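Newsletter > Autumn > Bits and Pieces

Clearing the decks, one drawer at a time

I've been threatening to sort out my desk since March, and last week I finally got on with it. 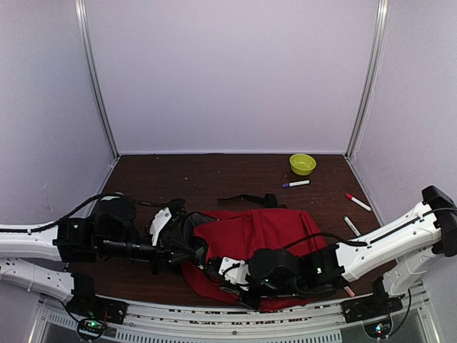 My rule was one drawer an evening, kettle on first, radio up loud. It worked a treat until drawer four, where I found a bundle of letters from my old neighbour Dolores Pettigrew and lost the whole night to reading them. She wrote the way she talked — no full stops, lots of underlining — and most of it was about her runner beans and the bus to Pendon. I laughed out loud at the bit about the vicar's wheelbarrow. They've gone back in the drawer, obviously. I'm not a monster!

The pens were another matter. I tried every one on the back of an envelope and 72 of them had dried up, including a rather smart one I'd been saving for best (best never came, it seems). Those went in the bin, along with a calculator with no back and the instructions for a telly we gave away years ago.

Norbert Havlíček wrote in after the last issue to say he keeps a single shoebox for anything he can't decide on, and if he hasn't opened it by spring he gives the lot away without looking. I admire that enormously. I lasted one evening before I was rummaging about in mine for the stapler.

If you've got a trick for old cables, please send it in, as I have nearly 20 and no idea what any of them belong to. I'll print the best ones next time, and there's a jar of my plum jam for whoever gets me down to a single tangle. It's a good batch this year, a bit runny but lovely on porridge.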